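Vidside Remote Teach Kit – blocks practice pack included

Home > Teaching by demonstration > Starter kits

Made by Bouchard, sold and supported from our Bendthorpe shop. Page updated Wednesday, October 14, 2020.

What it does

Lets you show a robot arm a job instead of writing code for it. You steer the arm from a hand controller, the software keeps the moves, the grip and the camera view together, and you end up with a set of demonstrations to train from. Works with a real arm or with the simulator. Same controller, same buttons, same file at the end.

Most people start in the simulator. Nothing to bolt down, nothing to break – and if you make a mess of it, press reset.

What you get

Hand controller, wired, with spare trigger
USB lead, 2 metres
Foot pedal (start / stop / bin that take)
Licence for Vidside Record, one seat
Simulator with the blocks table and 31 other practice tables
Printed quick start, 6 pages

Arm and gripper not included. See the Nornwood bundle if you need the lot.

The blocks table

First table in the list and the one we would start on. Coloured blocks of different lengths, one arm, a two-finger gripper, plain tabletop. Pick a job, for example lining blocks up end to end, and do it over and over from different starts. Long bars are harder than they look, the trigger wants a light touch. Short ones are easy to pick but easy to knock aswell.

Two views from the blocks table, gripper open and up clear of the blocks in both:

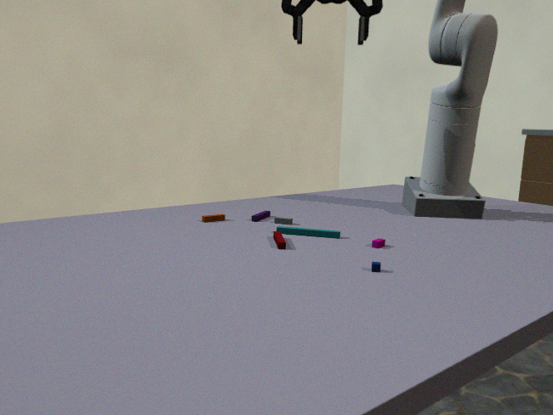
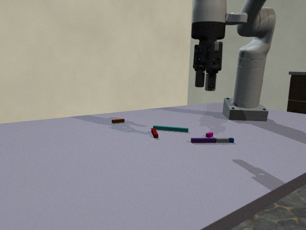 Recording a demonstration

1. Plug in, open Vidside Record, choose a table.
2. Hold the side button to take hold of the arm. Let go and it stays put.
3. Tap the pedal to start. Do the job at a steady pace, no need to rush.
4. Lift the gripper clear when finished, tap again to stop.
5. Name the take or bin it. Bin the bad ones straight away, you wont want to sort through them later.

Push the blocks about between takes. If every take begins with the same layout the arm learns that layout and not much else. There is a shuffle button for this, top right.

How many takes? Depends on the job. Our own set for a simple row of blocks is 68 takes, almost all of them done in one sitting.

Moving to a real arm

Swap the table for your arm in the settings menu and set the speed limit before anything else. Hand guiding (pushing the arm itself) works too if your arm allows it, but grip is still on the trigger.

Good to know

Left-handed controller – same price, ask when ordering
Extra seats sold singly
Pedal can be swapped for a key on the keyboard
Wireless version due in December

Returns accepted if the licence has not been used. Questions to the Bendthorpe desk, use the form at the foot of the page.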